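ok quick thread on the Filtville council vote bc people keep asking me

The transit levy passed by 7 votes. Seven. 198 ballots from the Sebastian precinct were still being argued over at lunch

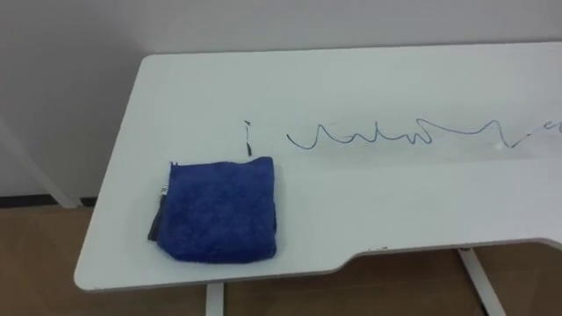
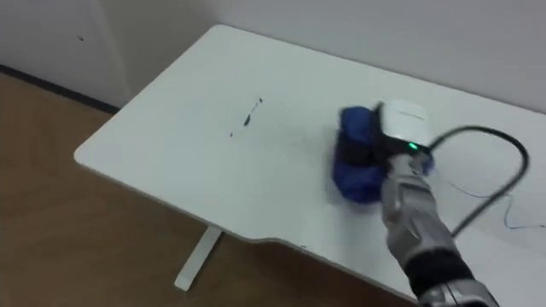 East side went 65 percent yes. West of the river, not even close. Same county, same ballot, might as well be 2 states

Ritu Yadav won her seat on the west side while backing the levy, so dont tell me it's just party

Arna flipped. Didnt see that coming. Turnout was way up there, mostly renters I think

Wusetti stayed no, like always

Recount request is due Saturday. Im betting they file. More when teh precinct sheets are posted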